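Chapter 7
Setting Up a Work Table

Most small jobs at home or in a shop start at a table. Before any cutting or fixing is done, the table has to be made ready. This chapter covers how to choose a surface, how to mark it off, and where to keep hand tools while you work.

A wooden top is a good choice for general work. It takes tape well and can be refinished when it wears. The Berkex workshop in Tanui has 900 square feet of floor and uses wooden tables for all of its beginner classes.

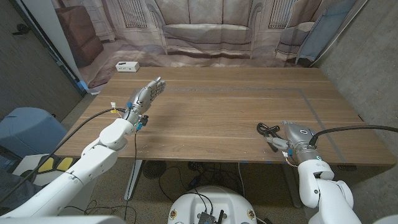
Tape is the simplest way to divide a table. A rectangle of gray tape shows where the work goes. Small pieces in a second color can mark points along an edge. Press each strip down from one end to the other and replace it when the corners lift.

Tools with looped handles, such as scissors, should lie flat with the blades closed. Set a power strip near the back edge, and run cords away from the side where you stand.

Section 7.1 begins with table height. You will need a tape measure and a pencil.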